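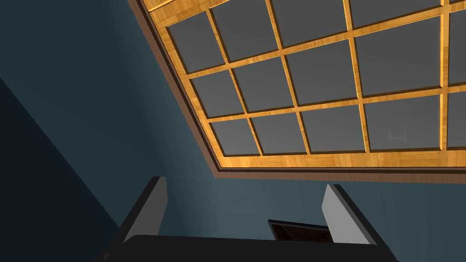

**Figure 4.** Simulator view: gripper fingers apart, wooden grid with gray panels.

## 6. Working with the Kimorness cell at Merkside

This section applies to all bench and finishing staff at the Merkside joinery shop. It covers the simulator check at the start of each shift, the handover between the operator and the cell, and the changes to job duties that took effect in July.

### 6.1 Changes to duties

Lifting and placing of panels at Bench 14 is now assigned to the cell. Sorting, inspection, and final fitting remain with bench staff. No position has been removed. Staff who previously placed panels by hand are reassigned to inspection and must complete Form 676 before their first shift in that role.

Pay grades are unchanged during the first 100 shifts of operation. Questions about grading go to Brendan Quinlan, Shop Operations. Questions about training go to Yevdokiia Ivanyshyn, Cell Supervisor.

### 6.2 Simulator check

1. Sign in at the Kimorness console with your own badge. Shared sign-ins are not permitted.
2. Select **Simulator**, then **Gripper View**.
3. Open the gripper fully. Both fingers must be visible, with a clear gap between them (see Figure 4).
4. Load the job file for the shift and run it once at 79 percent speed.
5. Watch the complete run. If the gripper touches any part it is not meant to handle, press **Hold** and record the step number.
6. If the run finishes without a hold, select **Accept** and enter your initials.

**Note:** The simulator does not model dust, worn finger pads, or warped stock. An accepted run does not replace the visual check in 6.3.

### 6.3 Handover to the cell

1. Confirm that the gate is closed and that all staff are outside the yellow line.
2. Look over the finger pads and the first stack of panels. Set aside any panel with a split or raised edge.
3. Announce "Cell starting" and wait for a reply from the inspection bench.
4. Turn the key to **Run**.
5. Remain at the console until the first panel has been placed.

**Caution:** Do not reach through the gate to straighten a panel, even when the arm is still. Turn the key to **Stop**, remove it, and keep it with you while you are inside.

### 6.4 Stopping work

Any employee may stop the cell at any time. A stop does not require a supervisor's approval and is not counted against the shift target. Enter the reason in the Romaniuk log before restarting.

Production counts recorded by the cell may be used for scheduling and maintenance. They may not be used to rate individual employees.

### 6.5 Breaks and rotation

Console duty is limited to two hours at a time. The relieving operator signs in before the first operator signs out, and repeats steps 1 and 2 of 6.3. A new simulator run is required only if the job file has changed.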